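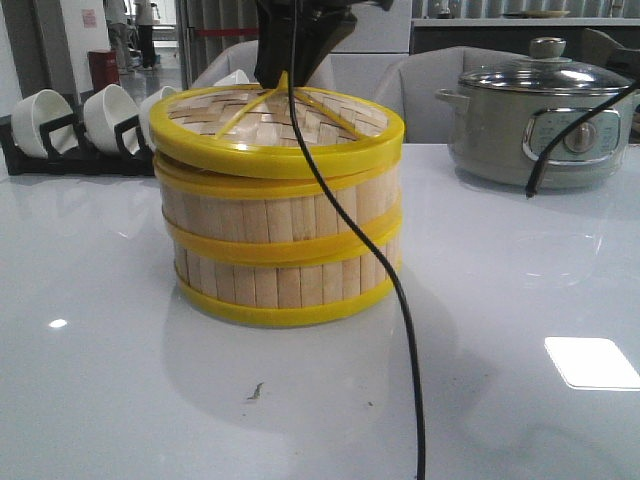 The Budget for the Arm

Higinio Olvera had wanted a Unero for so long that he'd given its costs their own notebook. On Monday he opened it at the lunch counter and read the first page out loud to his sister, who was trying to eat.

"Arm, used. Gripper, two fingers. Wrist camera! Then the spares – cable, fingertips, a second gripper if we're being grown-ups about it."

"And who's paying for the grown-ups?"

He turned the page. The Drostorico fund would give them 2,000 toward parts, and the old mixer might bring in another 200 if Sokol still wanted it. He had underlined Sokol twice. The thing he loved most, though, was the list of kitchen stuff, because it was so cheap. A bamboo steamer with yellow bands. Four white bowls and a black rack. An electric cooker with a glass lid and a big friendly dial.

"You're going to teach a robot to steam buns," she said.

"I'm going to teach it to pick up the steamer. Buns are next year."

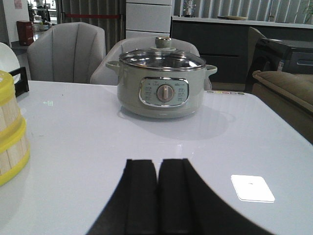 What the Notebook Left Out

Replacements, mainly. He hadn't put down a second steamer, or a second lid, and he sat up past midnight fixing that with a red pen and a bag of pretzels. Steamer cloths went in at a pack of 100 (so cheap he laughed). Bowls he doubled, then doubled again.

He called his sister at seven in the morning to tell her the new total was only 82 over the old one. 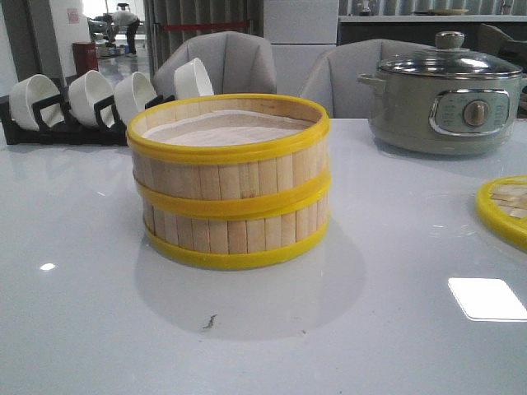 She asked whether he'd counted his own hours, and he said no, of course not, hours were the fun part, and she said to write them down anyway. So he did. It filled a whole column, and he was so pleased with how long the column was that he drew a little arm at the bottom of it, reaching for a pot.

Drostorico said yes to the notebook. They said yes to the column, too, and asked who had done the drawing. 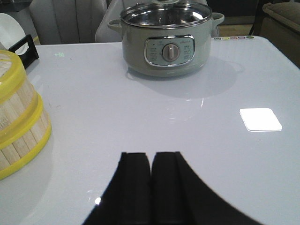 UDBY, December

Dear Inés,

It goes to the cooker now! I sat there with my coffee going cold and told it what a good job it was doing. I know, I know. We've already spent the line for spare fingertips, so I've started page two, and there's a rice paddle on it you are going to love. Come up and see us. Bring the mixer money, Sokol finally paid.

Higinio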